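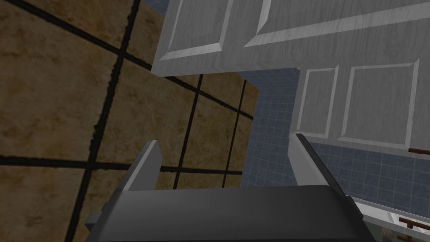 7. When the gripper will not close

Sooner or later Paso will drive a simulated arm to a door or cupboard, open its fingers politely and then do nothing at all. The log calls this HOLD 54. The Hamada arm controller calls it "normal". Work through the steps below before you call it anything stronger.

7.1 Stop the run

1. Press Pause. Do not press Reset, which clears the joint history and with it any chance of learning what went wrong.
2. Open the wrist view. A tilted floor and cabinets at an odd angle are fine, as the view turns with the wrist.
3. Check that the fingers are open and that nothing is between them that you did not intend to grip.

Note: If the wrist view is plain grey, the camera is inside the gripper housing. Reload the Bumley mount file and start again.

7.2 Check the handle

4. Switch to the door task and step forward until the fingers stand either side of the handle. Ornate handles cause most of the trouble. A knob at the end of a bar is wider than the bar, and the planner tends to measure whichever one you did not mean.

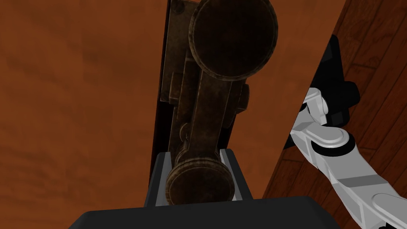
5. Select the part you want gripped and choose Set Grasp Width. Add 7 mm for clearance. The planner will suggest zero, with great confidence.
6. Turn on Show Contacts. Red marks on the door panel mean a finger is touching the door as well as the handle. Back off and approach again.
7. If a second arm is loaded, check that its path keeps clear of the door's swing. Paso does not test one arm against the other unless Cross Check is ticked, and it arrives unticked.

CAUTION: Do not clear HOLD 54 by raising the grip force. The limit is 200 N in the simulator, and the same settings file will load quite happily on a real arm. Real doors are less forgiving, and so are the people who own them.

7.3 Resume

8. Set speed to Slow and press Step until the fingers close.
9. If the hold comes back, save the last 1,000 log lines and send them to Pustelent support with the door file. Please leave the rude comments in. They help us find the right line.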